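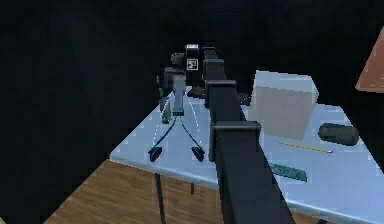 Mixed object sets in simulated demonstrations

Botond Fodor
Our group is recording simulated demonstrations for a grasping policy under the Jereline project. We have 454 episodes and intend to reach 800. Each layout mixes sizes, so that a thin yellow pencil may share the table with a pale cube much larger than anything else on it. The policy handles large items well but seldom closes on thin ones. Should the remaining episodes favor thin items, or should the present random mix be kept?

Corinne Ruiz-Ortega
It is recommended that you count episodes by target object before recording more. In our Trinddale set, only 127 episodes had a thin target, although such items were present in most layouts. An item that merely lies on the table teaches the policy very little about picking it up. Please choose the target first and place the other items afterward. Keep a separate group of layouts for testing, and do not draw on it during training.

Vaughn Villanueva
Agree with the above. Check also whether the arm hides the target from your viewpoint. We added a second view for this purpose, and version 2 of our set includes both.

Arlo Rosenthal
We kept the random mix and had no trouble. Our items were all of similar size, however, so this may not apply to your case.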